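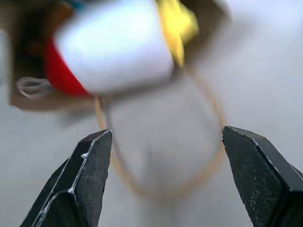 I finally gave up the allotment in February. Twenty minutes each way on the bus, and last year I got over there maybe once a fortnight, by which time the slugs had been through everything.

The rent had gone up to 235 as well, with the water charged on top. Ronja has taken over the plot with her sister and they've already dug out the brambles at the far end, which I never managed in all my time there. I left them the shed, the cold frame and 23 bean canes.

I've kept the rhubarb. Khurram helped me lift it one Sunday and we split the crown into three with a spade - one for him, one for Kausar and one in a big pot by my back door. You're not meant to pick any the first year, so it'll be shop rhubarb until then.

Tomatoes are going in the yard this summer. Same variety as before, if I can find where I put the seed.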